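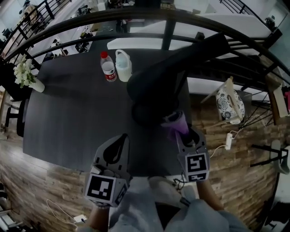

A purple cup at the edge of the big gray table.

Kitchen and Front Desk Helper, Part Time, Dahlgren House

Do you like putting the kettle on for people and remembering who takes sugar? Dahlgren House rents desks and meeting rooms to small businesses on Mulero Street, and we're looking for a friendly person to join us 20 hours a week, mornings mostly, starting in July.

You'd greet visitors, keep the kitchen stocked, water the plants, sort the mail and help set up for lunches (our biggest room seats 125, and yes, those days get busy!). Pay is $1,888 a month, and after your first three months there's a $500 bonus, plus lunch whenever we're serving one. 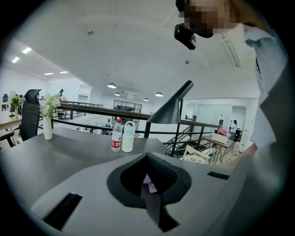 White flowers in a tall white vase, with bottles on the table beside it.

You don't need experience, though if you've worked in a café or a school office we'd love to hear about it. You should be comfortable carrying trays and chatting with people you've only just met, and able to open up at 7:30 when it's your turn.

To apply, send a short letter to Nabila Badawi at the front desk, or drop in any Monday before noon and ask for her. A résumé is welcome but a page about yourself will do just fine.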